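Eldale Bench Stand for Two Arms — safety notes before you order

The stand is supplied by Wernix with 2 columns, foot plates and crossbars. Please do your risk assessment before the first power-up, and do it again when you change the gripper or the program.

Our rules for shared benches:
Mark the area where both arms can reach.
Put the emergency stop within reach of each operator.
Keep the speed low while teaching.

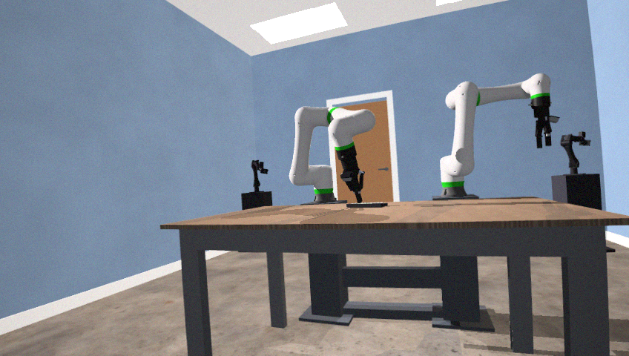 Check the bolts of the base plates every July and write the result in the log book. Load rating is 55 kg per column — the tool weight must be included. Spare bolts are sold in bags of 5.

Questions about guarding: ask for Dewanti Jugah, ext. 107.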